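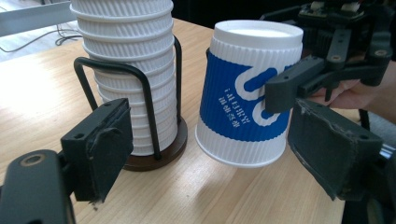 Photo: Imia Lukáč

The cups came from Danitz in September, white with a blue band, and she had ordered too many. The stack stood tall in its black holder at the back of the table. On the first morning in Skundelholm she poured coffee for 27 people and thought that was a good start.
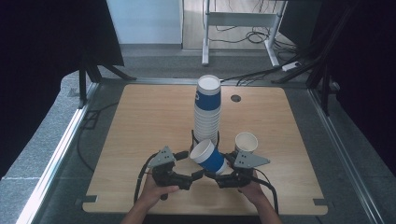
By noon it was raining and the door stayed shut. She wiped the table, took one cup for herself and filled it with tea. Her sister called to ask how it was going.

"Fine," she said. "I have cups until spring – maybe longer."

Then the door opened, and a man with a wet dog asked if she had soup.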